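Who Is Eating the Bandwidth? A Study of the Network in Paucar Hall
Panagiotis Vidmar, 03/10/2006
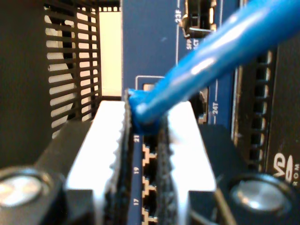

Figure 1. Blue cable at the port of a blue network switch.

1. Background
Paucar Hall has 200 residents and one shared connection, which everybody agrees is slow and everybody blames on the second floor. My project set out to find whether the second floor deserved it.

2. Method
I logged traffic for six weeks, ending in June, and put a questionnaire under every door. Two came back with tea on them. One was a complaint about the showers, which I passed on.

3. Results
The second floor is innocent. The worst hour was 11 at night on every floor, when a page from the library catalogue took 800 milliseconds to answer — long enough to reconsider the essay. Most of the load was music and film. Residents who called themselves "light users" were the heaviest, and I include my own room in this.

4. Limits
My logging program, Ulilent, crashed twice during the exam period. Those days are left blank in Table 2.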